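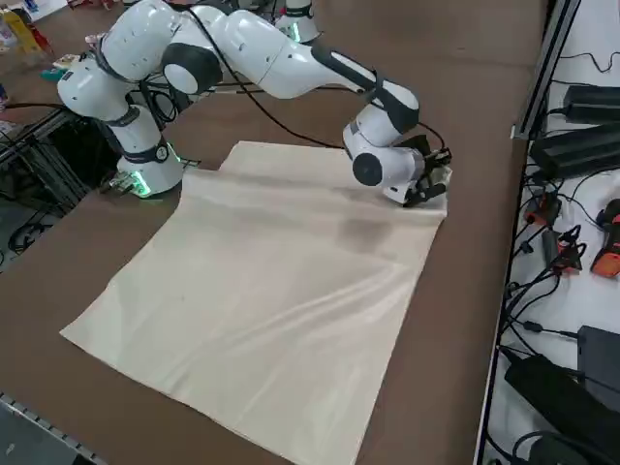

Neu im Comicregal: "Die Fähre nach Jarby"

Mit "Die Fähre nach Jarby" liegt jetzt der erste Band einer zweiteiligen Familiengeschichte auf Deutsch vor. Geschrieben hat sie Aoife Geraghty, gezeichnet Fiachra Fitzgerald. Der Verlag Bozsik bringt das Album als Hardcover heraus, der Abschlussband ist für Juni angekündigt.

Erzählt wird von Nora, die nach dem Tod ihrer Großmutter deren Haus ausräumt. In einer Kommode findet sie 14 Briefe, alle ungeöffnet, alle in derselben Handschrift adressiert. Absender ist ein Mann, von dem in der Familie nie die Rede war. Er schreibt aus Jarby, einem Hafenort auf einer Insel, auf der die Großmutter als junge Frau eine Saison lang in der Fischverarbeitung gearbeitet hat. Nora nimmt die Fähre, zunächst nur für ein Wochenende.

Das Album springt zwischen zwei Zeitebenen. Die Gegenwart ist in kühlem Blau und Grau gehalten, die Jahre der Großmutter in Ocker und einem matten Rot. Wer die Farben einmal zugeordnet hat, findet sich auch ohne Jahreszahlen zurecht. Im letzten Drittel beginnen die beiden Paletten sich zu mischen, zuerst nur in einzelnen Gegenständen: ein roter Mantel in Noras Hotelzimmer, eine graue Tasse auf dem Tisch der Großmutter. Warum das so ist, klärt der erste Band noch nicht.

Geraghty hat vorher Hörspiele geschrieben, und das merkt man den Dialogen an. Die Figuren reden knapp, oft aneinander vorbei, und vieles bleibt den Bildern überlassen. Eine Passage von acht Seiten kommt ganz ohne Text aus. Sie zeigt eine Schicht in der Fischhalle vom Umziehen bis zum Heimweg und gehört zum Besten, was der Band zu bieten hat. Fitzgerald zeichnet mit dem Pinsel, die Gesichter bleiben skizzenhaft, die Hände dagegen sind sehr genau.

Weniger überzeugt der Nebenstrang um Noras Bruder, der das Haus schnell verkaufen will. Seine Auftritte bestehen fast nur aus Telefonaten, die jedes Mal auf denselben Streit hinauslaufen. Auch die Briefe selbst hätten mehr Platz vertragen. Abgedruckt sind bisher 5 davon, zum Teil in einer Handschrift, die auf dem getönten Papier schwer zu lesen ist. Im Anhang stehen sie noch einmal gesetzt, man muss also blättern.

Für die deutsche Ausgabe wurde der Anhang erweitert. Er enthält Skizzen, zwei verworfene Titelbilder und ein Gespräch mit Geraghty über die Arbeit in den Archiven. Die Insel ist erfunden, die Arbeitsbedingungen in der Halle sind es nicht: Geraghty hat Lohnbücher und Erinnerungen von Saisonarbeiterinnen ausgewertet und einzelne Sätze daraus wörtlich übernommen. Welche das sind, ist im Anhang vermerkt.
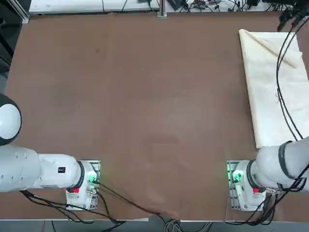
Arbeitstisch mit zwei weißen Roboterarmen

Im Herbst war Fitzgerald beim Comicfest in Eten zu Gast und hat dort Originalseiten aus dem ersten Band gezeigt. Einige davon unterscheiden sich deutlich von der gedruckten Fassung. Die Ankunft im Hafen etwa war ursprünglich als Doppelseite angelegt und ist im Album auf drei schmale Streifen verteilt. Fitzgerald sagte dazu, die große Ansicht habe zu früh zu viel von der Insel verraten. Im zweiten Band soll sie an anderer Stelle vorkommen.

Wer die beiden schon kennt, wird an "Pimuvau" denken, ihre erste gemeinsame Arbeit. Das war eine Sammlung kurzer Geschichten aus einer Stadt, in der niemand schlafen kann, deutlich verspielter und auch uneinheitlicher. Restexemplare sind beim Verlag noch erhältlich, eine Neuauflage ist nicht geplant.

"Die Fähre nach Jarby" richtet sich an Erwachsene, ist aber auch für Jugendliche ab 14 gut lesbar. Eine Szene mit einem Arbeitsunfall ist drastisch gezeichnet.

Aoife Geraghty (Text), Fiachra Fitzgerald (Zeichnungen): Die Fähre nach Jarby, Band 1. Bozsik, 200 Seiten, farbig, Hardcover, 21 Euro.

Eine Leseprobe mit den ersten Seiten liegt der nächsten Sendung an alle Abonnenten bei. Vorbestellungen für Band 2 nimmt der Verlag bereits entgegen.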